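May 2021

Up before the alarm again. Porridge, then the 8 o'clock bus, which was late into Fullton and full of schoolchildren. Rain until I got off, then sun, so I carried my coat the rest of the way and arrived too warm.

Spent the morning on the move list. We have 40 crates from Caldeira, the grey stacking kind, and I have labelled 18 of them so far. The labels don't stick well if the lid is dusty, so I went round with a damp cloth first and then had to wait. The lease at Brondotlow runs to October but they want our room cleared well before that, and I would like it done while the weather is decent.
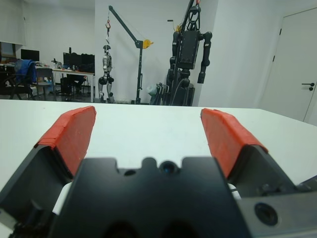 The desks are what I keep putting off. Every one has its own tangle, and things collect on them that belong to no particular person. I want the white table left as it is, with its top bare, so there is somewhere to sort things on packing day. The desk on the far left is another matter. It has two monitors on it, the computer tower underneath, and bottles and bits all over the surface, and there was still a blue jacket over the chair. I have put it down for two crates and may need a third. The monitors will go in blankets.

Lunch was the rest of the leek pie, cold. Rang Taller after about the van. They quoted 70 pounds for the half day, with the driver but without lifting, and I said yes. Must remember to ask whether the ramp is included.

Home by the same bus. Repotted the tomatoes, two of them very leggy. Knee sore from the stairs. Early night, and more tape to buy tomorrow.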